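**Broton 9 plans its grasps before the arm moves**

Planning software for robot arms just got a lot more patient, and it's great news for anyone who works with cluttered tables.

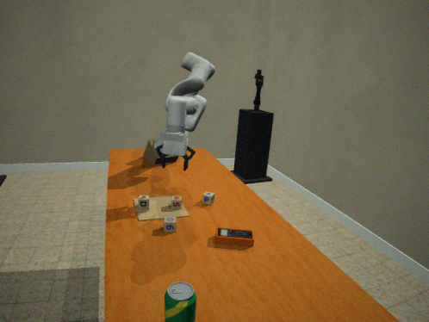
*By Hiba Twal | 17 September 2018*

Pelletier has released Broton 9, a free planner that compares 200 candidate grasps before it commits to one. The old version stopped at the first that fit!
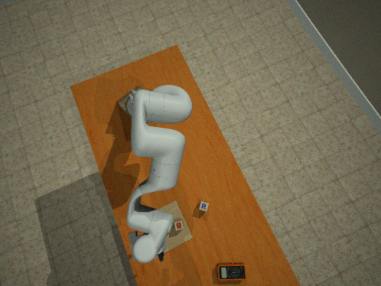
Small blocks are a favorite test, and the team at Rindthorpe has built 700 simulated table layouts to try it on. Users can load their own, too.

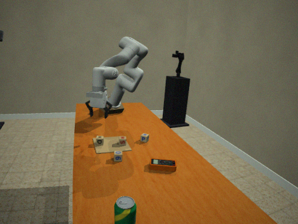 *Simulated arm with its gripper open over a table of letter blocks.*

The code is up now, with a Gesetti plug-in due later in September.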